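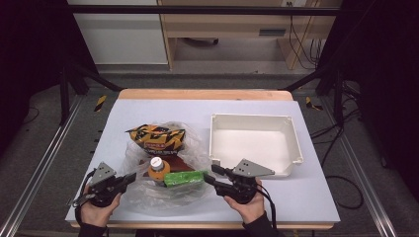 Moving my small app to Zimard 2

5 October 2022

In September I decided to move my budget app from Juser to Zimard. I had used Juser since I started to program, and I was a little afraid of the change. The app has 18 screens, so I told myself it will take two weekends. It took four.

The first problem was the router. In Juser you write all the routes in one file, but Zimard reads them from the folder names. I had two folders with the same name, one with a capital letter. On my laptop it worked fine, and on the server I got a blank page. I lost a whole evening on this.

After that it went better. The build takes 18 seconds now, before it was 60. I also like the error messages, they tell you the file and the line.

My colleague Lemlem Tesfamariam asked me if the forms are easier too. For me, no. I still use my old validation code and I did not touch it yet. Next I want to try the date picker, the old one shows the wrong month when the phone is set to French.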